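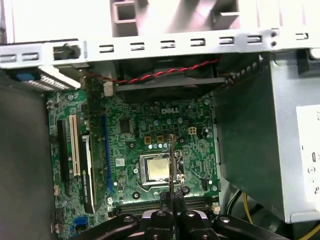
What 38 grand buys you, and what it doesn't

Trudy Ngata forwarded me the Trasside quote in May with a one-word message: "Thoughts?" I've had plenty, most of them grumpy.

The pitch is a bench arm for pulling apart old office desktops. Lid off, lever up, processor out, on to the next one. The arm and gripper come to $38,000. The brochure puts that figure in very large type. The next page has the fingertips, the wrist camera, the software licence (yearly, naturally) and something called "commissioning", priced on application. I've been around workshops long enough to know what priced on application means.

My trouble is with the sums. Trasside's payback table assumes 264 working days a year and the same model of case all day long. Has anyone there seen a pallet of ex-government computers? One Dell has a graphics card jammed up beside the slots and a fan cable strung across the top, and the next one off the pile is a different brand with the latch on the other side. Every new layout is somebody's afternoon, and that somebody is on wages.

Kumiko Minami, who has run a Pistano arm for two years, told me to budget 40 per cent on top of the hardware for tooling alone. She goes through fingertips like biros. A processor socket is a fiddly little target — lots of metal edges, not much room — and the skinny tool that fits in there is also the one that bends. She did say the Pistano people answer the phone, so there's that.

Naqvi will lease you something similar by the month. I'd look harder at that than at buying, though the contract has a clause on "abnormal wear" that I'd want explained in small words. Zunden wouldn't give me a price without a site visit, so they're off my list.

What I told Trudy: ask Trasside to bring the thing in and run it on your own pallet, your mix, nothing picked out beforehand. Get the consumables in writing. Keep the money for a second bench and a decent set of drivers until they've done both.

She hasn't heard back from them yet.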